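Nour Hakim
2/12/21

Floor thread, for the people who asked what I did with the planks in the front room. Short posts, no particular order after the first few.

The room is 134 square feet. Wood planks under old carpet, and I didn't know they were there until I pulled up a corner by the radiator.

Carpet came up in one evening. Cut it in strips from the back with a utility knife, rolled the strips, taped them. The tack strips took longer. Flat pry bar with a scrap of wood under it so you don't dent the plank.

Staples from the pad were the worst part. Needle-nose pliers, knee pads, radio. Run an old nylon stocking over the floor when you think you're done. It snags on whatever is left.

I did not rent a drum sander. The finish was dull but still mostly there, so I cleaned, scuffed it with a buffer and a fine screen, vacuumed twice and put new finish on top. If yours is bare or gray you'll probably have to sand.

Cleaner was Zokley, the unscented one, mixed weaker than the label says. Damp mop, wrung out hard, then a dry towel right behind it.

Finish was Flukano satin. Two coats, 5 hours between them. I tried the gloss on a board inside the closet first and it showed every bit of dust, so satin.

Someone asked about the gaps. I left them. They open in winter and close up in summer – filler just cracks and comes out in crumbs. Vacuum with the brush head along the length of the plank and they stay clean enough.

Squeaks: there was one bad spot by the door. Powdered graphite worked into the joint, then walked on it a lot. Better, still there on cold mornings.

Felt pads on every chair leg. The stick-on kind slid off in a week so I bought the nail-in ones from Prasoter. Bookcase got a strip along the whole bottom edge.

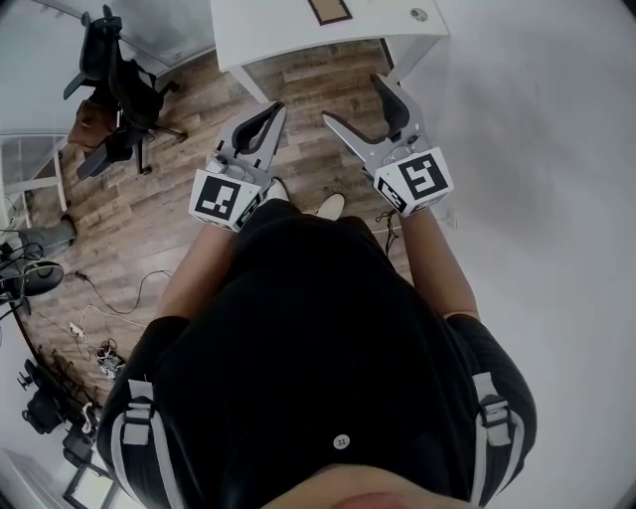 Shoes were the part I argued with myself over. I waited 9 days after the last coat before anyone wore any in there, and my rule now is clean soles and no heels. A pair like the white ones at the bottom of a black shirt there is fine on wood planks, as long as you check the tread for gravel first. Grit does more damage than rubber does.

Same goes for bags – buckles scratch. Hang the backpack up, don't drop it.

No rug yet. I want a wool one from Vondráček but it's more than the whole floor cost me. If I do get it, I'll use a felt pad underneath, because I've read that some rubber ones can stain a finish.

Total spent was 21 dollars over what I planned, nearly all of it on extra buffer screens. Buy two more than you think you need. The store took my unopened one back.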